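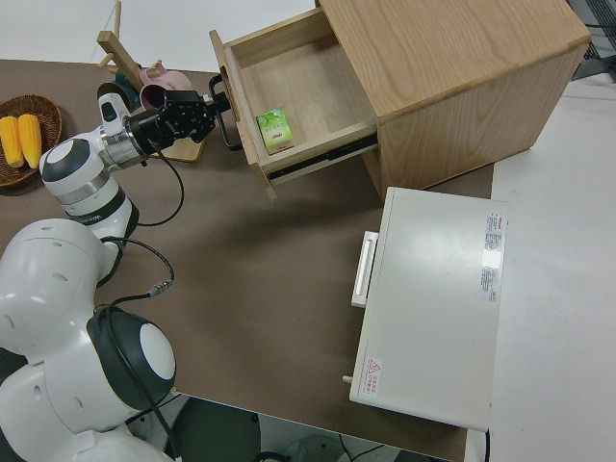
Small cabinet with the drawer out, mug rack and corn basket next to it.

Notes from the Broklow open day, typed up on the bus so forgive the spelling. Went mostly for the furniture. Broklow does small household storage, tabletop stuff, cabinets and racks and trays, and once a year they let people wander through the workshop and the rooms upstairs where things get laid out on tables. 8th October this year. Gray morning, long line for coffee, parking a mess. Go early.

Got in at the side door on Mendonça street, signed the sheet, 2 dollars for a paper map I never opened. Downstairs first. Saws were off, which was a shame, but you could walk right up to the benches and pick up offcuts. Smelled great. A bin of rejects by the stairs, take what you want. I took 3 knobs. None match.

Genivaldo Prado was doing the talks. Quick talker, good with the kids, no patience for people asking about discounts. His bit on drawers was the best part of the day. He had a tray of slides out, different lengths, and passed them down the row. Somebody asked why bother with metal slides on a cabinet you can lift with two hands and he said try living with a sticky drawer for a year. Fair enough. Mine at home is waxed with a candle stub and still jams every June.

Upstairs is the household room. The little cabinet was the piece I came for. Pale wood, boxy, grain showing nicely on the top and the side. Black handle, black slide down the side of the drawer. Drawer was open, just a small green carton in it up near the front, leaves printed on it and some faint Chinese writing. Plenty of space left over behind. I'd put tea in there. Or batteries, lets be real, it would be batteries inside of a week.

Liked the brown tabletop under it too. Pale on brown works better than I would of guessed, our kitchen is all white and everything dissapears.

Mug rack is the simple kind, post and pegs on a flat base, wood again. Pink mugs on it. My sister has one of these trees and swears by it, I have always thought they tip. Asked about that. Answer was heavy base, hang the first mug low, alternate sides. OK. Still not sure I want one but it does free up a shelf.

And the wicker basket with corn in it, two yellow cobs side by side. Made me hungry. Basket isn't one of theirs, they get them from Fotent, so don't go asking at the shop like I did.

Prices, since people will email me. Cabinet is 100. The larger one, called the Brokness, is 540 and that's a whole piece of floor furniture, different thing really. Rack price I wrote on my hand and it washed off, sorry. No cards at the open day, cash only, the sign for that is AFTER you've lined up.

Didn't get to the finishing room. Ran out of time, and the group in front was slow on the stairs. Next year I'd do upstairs first while it's quiet, then the Prado talk, then coffee.

Bathrooms on the ground floor, behind the lumber racks. Stairs only as far as I could see, so call ahead if that matters for you. Lunch was a cheese roll from the table by the exit, perfectly OK.

My stop. More when I've tried the knobs.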